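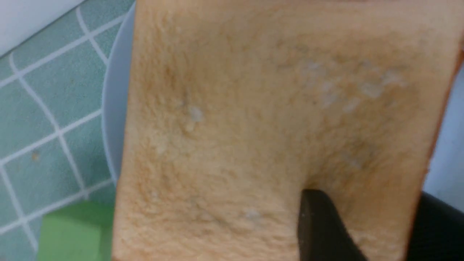

Bread was the food I got most wrong when I started asking people about what they throw away, and I think most of us in kitchen research have been a bit sloppy with it. We tend to write "spoiled" in one column and move on. But a sandwich slice can go off in several places at once and still have plenty of pale, ordinary-looking crumb between them – there's a cloudy band up towards the right, a separate soft white blot left of the middle and a fainter patch low down, all looking like mould, while the crust on the right is still a nice orange-brown. In the Trelham interviews I kept hearing the same thing about slices like that: "I'd have cut that bit out." Which bit, though? People who told me they cut bits out nearly always talked about a single spot, and when I asked what they'd do with more than one they went quiet, or laughed, or changed the subject to cheese.

4.2 What people said about the breakfast table

We had 15 households in Trelham and kept a kitchen diary going with each of them through August. That gave us 744 entries in the end, of which 552 mentioned breakfast food in some way (I did say people like talking about breakfast). The diary sheets were the Stiltton ones, with 2 small changes to the wording: I took out "waste", which made everyone defensive, and put in "didn't get eaten", which everyone was happy to fill in.

Eggs behaved quite differently from bread in the diaries, and I hadn't expected that at all. With bread, people looked. They turned it over, held it up to the window, had a sniff. With eggs they mostly went by the date on the box, and once an egg was cooked and on a plate the worrying seemed to stop – it was breakfast, and the only question left was who was having it. Trernovach reports something similar for cooked food in general, although the households there were bigger and I'd be careful about leaning on it too hard.

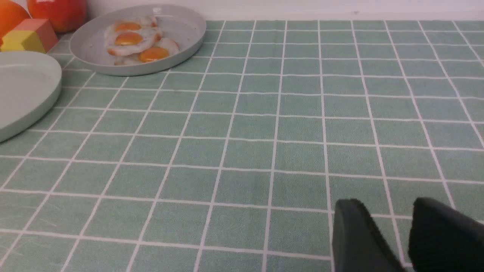 Figure 3. Three fried eggs on a light grey plate, on a green-and-white checked tablecloth.

I did wonder whether serving had something to do with it. Several diary keepers wrote that food on a proper plate, on a cloth, felt "safe" or "done", and one of them said she'd happily eat toast off a laid table that she'd have binned straight out of the bag. It's a lovely remark and I've no idea how far to trust it! Tekin's coding scheme has no place for this sort of thing, so I added a category called "setting" and went back through the breakfast entries by hand. It came up far more with eggs than with bread, and I come back to that in section 5, along with the entries I couldn't decide on.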